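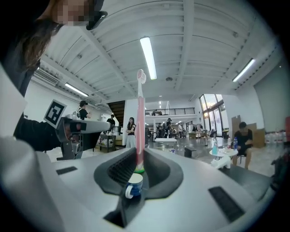
Prise en main des pinces portatives dans le hall de Skillska, brosse à dents rose à l'appui.

Skillska relance ses sessions de saisie après une panne sournoise

Ils ont trouvé ! Après plusieurs jours de recherches, l'équipe de Skillska a mis le doigt sur le défaut qui faussait ses enregistrements de gestes du quotidien, ceux qui servent ensuite à entraîner les bras robotisés du projet Danko. Les sessions ont repris en août 2023 dans le grand hall de Proltomley, et l'ambiance y est excellente.

L'affaire avait commencé par un détail. En rejouant une séquence, Maarja Rebane a vu le bras refermer ses doigts à côté de l'objet, puis recommencer de plus belle à l'essai suivant. Aucun blessé, aucune casse, mais le bouton d'arrêt d'urgence a servi 2 fois dans la matinée. Sur les 561 séquences de la campagne, jusqu'à 546 ont dû être mises de côté le temps d'une vérification. 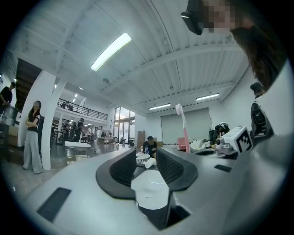 Le coupable ? Un décalage d'horloge entre la mesure d'ouverture des doigts et le suivi de position de la pince. Au démarrage, tout est parfaitement calé, puis l'écart se creuse au fil des minutes — assez lentement pour que les contrôles de début de session n'y voient que du feu. « On soupçonnait l'étalonnage, on l'a refait quatre fois pour rien », raconte Rūta Paulauskas, responsable des essais, qui en rit aujourd'hui.

Le correctif, écrit par Iona Hepburn, resynchronise les mesures à chaque prise et interrompt l'enregistrement dès que l'écart dépasse le seuil fixé. Bonne nouvelle supplémentaire : une grande partie des séquences écartées devrait pouvoir être recalée après coup, un joli travail de fourmi confié à Loretta Zamora.

Côté sécurité, la règle change aussi. Le bras rejouera désormais toute nouvelle séquence à vitesse réduite, sans personne dans sa zone de travail, avant de passer au rythme normal. Le compte rendu de la panne sera présenté en novembre à Erley, devant d'autres équipes qui utilisent le même type de pince — avec, promet Merike Pärn, le code du correctif en libre accès.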